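Cestemport (band)

Cestemport was a country rock band formed in the town of Prosau and active, with several interruptions, until its last concert on Oct 8, 2021. The group is best known for the album Imai and for the song "Nendden Road," both of which have been credited with more influence than the surviving evidence supports. Its singer and main songwriter was Valdis Koppel, the only member to appear in every lineup.

Origins

The usual story holds that Koppel put the band together in one night, after the scheduled act at a Prosau dance hall failed to show up. The story appears in the liner notes of the first record and has been copied into most later accounts, often word for word. No newspaper notice of the dance has been found. A former bass player told a local radio station that the group had rehearsed all winter in a feed store and that its first paid show, in February, was booked well ahead of time. Koppel repeated the dance hall version in interviews for the rest of the band's career, though the name of the missing act changed from one telling to the next.

The name is also disputed. Fan publications say that Cestemport was a river landing where Koppel's grandfather worked. Maps of the district show no such landing. An early poster spells the name "Cestem Port," which may support the river story or may be a printer's error.

Lineups

Seven musicians are generally counted as members. The count depends on whether the pedal steel player on the first album is included; he was paid by the session and never toured. The band settled into a quintet for its busiest years, with two guitars, fiddle, bass and drums. Claims that it "never used a substitute on stage" come from its own press material. At least one review of a fair concert mentions a fiddler who was reading from sheet music and had to be introduced twice.

Recordings

The band released three studio albums. The first, self-titled, was made quickly and sounds it: the vocals are high in the mix, and two of the songs are the same tune at different speeds. The second, Imai, is the one collectors want. It was promoted as having been recorded live in a single room with no overdubs. Listeners have pointed out that Koppel can be heard singing harmony with himself on four songs, and the claim was dropped without comment from the reissue. The third album sold poorly and was out of print within a year, which admirers have taken as proof that it was ahead of its time.

Sales figures for all three should be handled with care. The record company went out of business and its books have not been located. Numbers quoted in fan newsletters grew steadily after the company closed, when there was no longer anyone to check with.

"Nendden Road"

The single "Nendden Road" is a slow song about a driver who passes a former home without stopping. It is often described as a number one hit. The chart in question was compiled by a single regional station from listener phone calls, and the song spent one week at the top of it. On the larger charts of the period it does not appear at all. It did receive steady airplay, and other bar bands learned it – that much is clear from set lists. The assertion that it "brought the fiddle back to country radio" was first made in an advertisement for the band.

Live performances

Most of the group's income came from county fairs, rodeos and harvest festivals. A tour poster boasts of 123 shows in one year. The dates that can be confirmed from fair programs and newspaper listings come to well under half that number, although small venues did not always advertise and the true total may never be known. Reviews were kind about the playing and less so about the talking between songs, which one paper called "a second concert nobody had bought a ticket for."

Attendance at the final show is given as a sellout in the band's farewell booklet. The hall did not sell numbered tickets that evening, so the word has little meaning. Koppel announced from the stage that there would be no reunion. He had made the same announcement at two earlier farewell shows.

Legacy

Writers who admire the band tend to place it at the start of a regional style, the so-called Prosau sound. It is hard to say what the style consists of. The features usually listed (twin guitars, a dry snare drum, fiddle breaks in place of a sung bridge) can be heard on older records from other places, and the musicians named as followers have mostly cited different influences. A plan for a museum display has been reported several times – no opening has been confirmed. Imai remains the only one of the albums in print, in an edition that lists the songs in the wrong order. 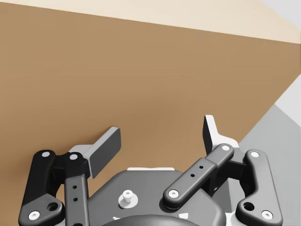 Vol. 7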